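How to follow your club to an away pre-season friendly without ruining August

Last updated: August

A pre-season friendly is ninety minutes of people jogging, in a shirt with next year's sponsor on it, against a team whose goalkeeper may be a triallist. You'll have travelled a long way to see it. I've done this most summers for longer than my bank would like, and the method below is what's left after the mistakes.

1. Wait for the second announcement

Clubs announce a friendly twice. The first time it's a graphic with two badges and the word "confirmed". The second time, often a fortnight later, it comes with a kick-off time, a ground and sometimes a different opponent. Book nothing on the first one. When we played at Domport the original venue was swapped for one at the far end of the railway line, and the people who had booked the harbour hotel saw a good deal of the harbour.

If you must book early, book only what you can cancel, and read what "cancel" means. A voucher isn't a refund.

2. Buy the ticket before the train

Friendlies rarely sell out, which makes everyone careless, and then one does. Small grounds are the danger. Skusham's away end holds 337, and a Premier League club with a new striker can fill that over breakfast.

Check whether it's all-ticket. Check whether you need to be a member, and whether the home club or yours is doing the selling. If it's the home club, you'll be making an account on a website last looked after when they were in a higher division. Write the password down. You'll want it again at the turnstile when your phone has opinions.

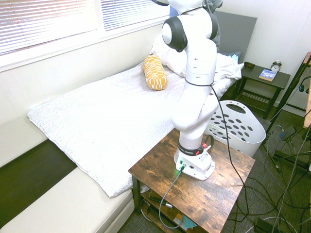

Finlay Hepburn disagrees with the order of all this and wrote to tell me so: "Train first, every time. A ticket for Skusham was £2 dearer on the gate than in advance. My fare nearly doubled while I was waiting to see if I'd got one."

He's right about the fare. He was also standing outside at Liltero for the whole of the first half, so take your pick. If the ground is big and the railway is dear, do it Finlay's way round. If it holds fewer people than a decent wedding, do it mine.

3. Work backwards from the last train

Kick-off times in pre-season are a suggestion. They get pushed back for traffic, for heat, for a late team coach and once, in my experience, for a brass band. Start with the last train home and take off the walk to the station. Then allow two hours for the match and another half hour for whatever has gone wrong. If the sum says you should leave before kick-off, you need a bed.

Beds are cheaper one stop down the line. Eat before you get to the ground too, as the kiosk will have been staffed for a crowd of 299 and you won't be the only one who had the idea of a pie.

4. Lower your expectations of the football

Look at the squad list if you like, but don't travel for a particular player. The one you want to see will have a "minor knock" and be in the stand in a bucket hat. Expect a different eleven after the break, with shirt numbers in the sixties and no names on the back. The PA announcer will give up on the substitutions at roughly the point you do.

Some friendlies have a penalty shoot-out afterwards whatever the score. This is announced to nobody and you will already be on the stairs.

5. Pack for two seasons

Summer football is played either in sunshine that takes the skin off your neck or in sideways rain, and open terraces are keen on both. Hat, sun cream, thin waterproof. Leave the umbrella, it'll only be taken off you. Most grounds have a bag limit, and a ground with three stewards will enforce it harder than one with three hundred.

Take a bit of cash as well – the car park, the programme and the raffle all tend to want coins.

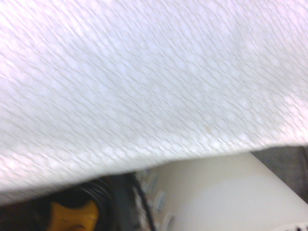
A thing missing from your packing list, according to Annelore Tiedemann, is a battery pack: "My ticket for the Sorensen Cup was on my phone, and so were my train ticket and the hotel door code. I had four per cent left by half-time. Print the lot."

Printing the lot is good advice and I've started doing it. Put the paper in something waterproof, and keep it in a different pocket from the phone.

6. On the day

Arrive an hour early. Collections at the ticket office are slow, and there's usually one window for home fans, away fans, players' cousins and a man returning a flask. Find the away entrance before you find the pub. At non-league grounds there may be no segregation at all, in which case stand where you fancy and mind what you shout about the left back, whose mother is likely to be close by.

Buy the programme on the way in. They print very few and they're gone by the warm-up.

If it finishes nil-nil, check the return fixture. Clubs that hire out a ground one summer often go back the next, and the early tickets are usually on sale by May.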